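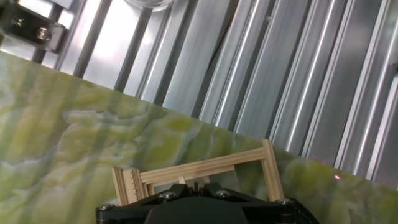

Green stone with pale, cloudy veining.

Chapter 4
What a Garment Costs to Make

In this chapter
Fabric, trims and labour
Consumption and wastage
Fixed costs and the size of the run
Filling in a costing sheet
Key terms: consumption, marker, wastage, landed cost, wholesale price, margin

In Chapter 3 we followed a blouse from the first sketch to an approved sample. The sample fitted, the buyer liked it, and the colour had been matched to the rest of the range. What had not been settled was the price. Many good samples go no further than this, and the reason is usually found on one sheet of paper.

That paper is the costing sheet. It lists everything that goes into a single garment and puts a dollar amount beside each item. A first version is drawn up before the sample is cut, using estimates. A second is drawn up once the sample is approved and the maker has given a firm quote. The two are rarely the same, and comparing them is one of the better ways to learn the trade.

The Alvarado blouse

We will use one garment through the whole chapter. Alvarado is a small womenswear label in Clakville that sells through its own shop and through boutiques in other towns. The garment is a long-sleeved blouse in printed silk, with a tie neck and covered buttons at the cuff. The production manager, Rongrong Dai, wants the finished cost of each blouse to come in at $60 or less. Anything above that pushes the shop price past what Alvarado's customers have been willing to pay for a top.

The silk costs $18 a metre. The blouse takes two metres, so the fabric comes to $36 before anyone has picked up a pair of scissors. That leaves $24 for the lining at the yoke, interfacing, thread, buttons, labels, cutting, sewing, pressing, packing and freight.

Students often look at a figure like this and go straight to the sewing. They ask whether a cheaper workroom can be found, or whether the covered buttons can be swapped for plain ones. Both are fair questions, and we will come back to them in Section 4.3. But fabric is the largest line on this sheet, and a small change there can matter more than a large change further down.

Consumption

The amount of fabric used in one garment is called its consumption. It depends on the pattern pieces, the width of the cloth, the sizes being cut together and the way the pieces are laid out. The layout is known as the marker. A tight marker leaves little cloth between the pieces. A loose one leaves strips and corners that end up in the scrap bin, and the label has paid full price for them.

Prints make this harder. A print with an obvious top and bottom has to be laid so that every piece faces the same way. If the motif is large, the two fronts may also have to be matched, and the cutter needs extra length to do it. The same blouse cut in a plain silk could use noticeably less.

There is also cloth that never reaches the marker — flaws in the roll, short ends, a metre held back for testing. This is wastage, and it is added to consumption as a percentage. New labels tend to leave it out, then wonder why the roll ran short.

Costs that do not change

Some costs are the same whether a label makes one blouse or a thousand. The pattern has to be drafted and graded into sizes, samples have to be sewn, and the print artwork has to be paid for. Suppose these come to $1000 for the Alvarado blouse. Over a run of 100 blouses, that is $10 each. Over a run of 50, it is $20 each, and very little of the $24 is left.

A bigger run brings the unit cost down but ties up more money in stock. Drerar, the workroom in Adby that sews for Alvarado, will also quote a lower sewing price on a larger order, as its machinists get faster once they have learned a style. Whether the label should take that offer depends on how many blouses it can sell at full price. A blouse that ends up on the markdown rack has not saved anyone money.

Before you read on

Find a top in your own wardrobe that has a woven fabric and at least one fastening. Turn it inside out. Write down each separate material you can find, including labels and thread, and then each step you think was needed to put it together. Don't look up any prices yet — guess the share of the cost that went on fabric and write that down too. Keep the list, as you will need it for the exercise at the end of Section 4.2.

4.1 The parts of a costing sheet

A costing sheet starts with the style number, a flat drawing of the garment, the size range and the season. Below these are the materials, entered one to a line, with the supplier, the unit price and the quantity used. Labour follows, and then freight, duty and any agent's fee. The total of all these lines is the landed cost.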